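Search this journal
Search
Advanced search

Print this article E-mail this article

3. Materials and Task Design

3.1 Practice pads

All suturing in the study was carried out on soft tissue pads supplied by Imano. We chose a pad with a smooth surface over one with molded wounds so that the position and length of each incision could be set by the study team. Pads were stored flat in closed bags and were used within the month of delivery. A pad was discarded when there was no longer enough unmarked surface to place a new incision clear of earlier needle holes.

Each incision was straight and was made against a steel guide. Cuts were made on the day of use. Early trials at the Cuesta site had shown that pads cut in advance and returned to storage tended to close along part of the incision, which made the edges hard to separate and led to shallow bites on one side. No pad from those trials was included in the analysis.

3.2 The interrupted suture task

Participants were asked to close the incision with simple interrupted sutures. We selected this closure for two reasons. It is taught early in all of the programs that took part, and each stitch can be judged separately, so that a poor first stitch does not carry over into the score of the next. A running closure does not allow this, as tension lost at one point is shared along the whole line.

The written instructions covered four points. Stitches were to cross the incision at close to a right angle. The knot was to be drawn to one side of the cut and not left lying on top of it. Tails were to be trimmed but left long enough to be grasped for removal. Spacing between stitches was to be kept even, and participants were free to choose the distance. Black suture was used throughout so that knots and tails would stand out against the pad for the raters. Figure 2 gives a close view of the closure.
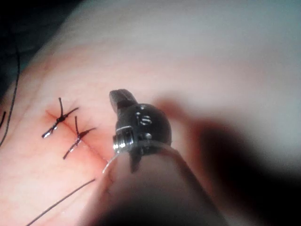
Figure 2. Two tied sutures placed along a straight incision in a tissue pad. Trimmed tails spread outward from each knot. A loose length of thread lies across the pad at lower left.

Participants worked from one end of the incision to the other. They were permitted to remove and replace a stitch once, provided that the knot had not been completed. Thread could be left on the pad between stitches, and raters were told to disregard any strand that was not part of a tied suture.

3.3 Scoring of individual stitches

A total of 34 participants completed the task at two sites, Cuesta and Irkis. After exclusions, 296 closures were available for scoring, containing 3529 individual stitches. Each stitch was rated on angle to the incision, knot position, knot security, tail length and edge contact. Spacing was rated once for the closure as a whole.

Knot security was assessed by hand after the closure had been photographed. The rater lifted one tail with forceps and noted whether the knot slid, opened or held. Edge contact was judged by eye under a ring light. A stitch was marked down if a gap remained between the edges or if the edges had been pulled so tightly that they rolled inward. Reddened color near an incision was not scored, as it has no bearing on the quality of the stitch.

Tail length caused more disagreement between raters than any other item. Stiff thread tends to stand away from the pad, and a tail that points toward the viewer can look shorter in a photograph than it is. For this reason tail length was measured on the pad itself with a paper rule, and the photograph was used only to confirm which tail belonged to which knot.

Ratings were entered on the Stokivico form, which had been revised in October to separate knot position from knot security. The earlier version combined the two, and a knot that was secure but lay directly over the incision could not be recorded without a written note. Closures scored on the earlier form were rated again in full.

Contact the editorial office | Copyright and permissions | Back to top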